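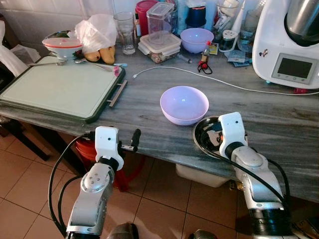
SESSION NOTES: EQUIPMENT PLANNING

Hayley Parsons
February

Search talks, speakers, topics

Buying arms for a room you didn't design

Slide 1. Leave it up while people sit down. Don't introduce it. Start with the question on the sheet: who in the room has signed a purchase order for a robot, and who has been asked to explain one afterward? Wait for the laugh, then move on.

I'm on the second list. I do budgets at Gramik, and I came to this as the person who gets the invoice. So I'm going to be a bit of a wet blanket for the next while, and then you can have coffee.

Point at the counter. Two arms, an ordinary kitchen. Bowls, a cutting board, a couple of potatoes, a cable running across the back of the work surface. Ask what in this picture is on the quote. The arms are. Everything else on that counter is a cost too, and it sits in a column the vendor never sends you.

The Urley quote. We priced a two-arm setup against the Urley list. The number on page one looked fine. Page four had the mounts, the spare fingers and the service plan, and the service plan renews whether or not the arms get used. Read page four first. I mean this literally, turn to it in the meeting while they're still on the welcome slide.

Hours. Our plan said 400 hours of use in the first year. I asked where the 400 came from and got a shrug and a spreadsheet. If you can't name who is standing next to the machine for those hours, cut the figure until you can. I would also cost the tidying. Look at the back of that counter again — a jar, paper packets, a bottle, a label. Somebody puts those out and somebody puts them away, and that person is on a payroll.

(If short of time, skip to Slide 2.)

The Bramthorpe comparison. Bramthorpe offered a lease. Leases sound safe. Check the return condition, and check who decides what counts as wear. "Normal use" was not defined in the draft we were sent. We asked twice. I'd still lease before I'd buy, but I'd want that definition in writing, with photographs attached.

Slide 2.
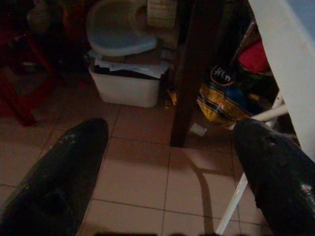 Slide 2: Gripper fingers with the floor beyond, table leg ahead.

Let them look at the fingers. Scuffs, pale flecks, scratches. I can't tell you from one picture how long that took or what did it, and neither can a sales rep. What I can tell you is that fingers are a consumable until somebody proves otherwise, and they should have their own line. Ours were filed under "miscellaneous," where money goes to hide.

Then the floor. Tile, grout, a table leg, a chair frame, a bin full of paper. Nearly every demo I've been shown had a clean bench and good light. Ask the vendor to run theirs somewhere like this, in this kind of dimness, before you talk about price. Mkhize agreed to it. One other firm said they'd get back to us on Thursday, and I'm still fairly relaxed about which Thursday.

Numbers slide (no picture). Accessories and spares came to 1098 on our sheet, per arm, and the first draft had zero. Say it slowly. Training was 60 hours, all of it from people who already had jobs. Don't let anyone call that free.

Likely questions.

Payback period? I don't have one I believe. The one in our plan assumed the arms never sit idle.

Should we wait a year? Maybe. Ask what you lose by waiting. If the answer is a slot in a brochure, wait.

Would I approve it again? A smaller order, with page four renegotiated and a break point at six months.

Leave the contract checklist by the door. Get the clicker back from the front table.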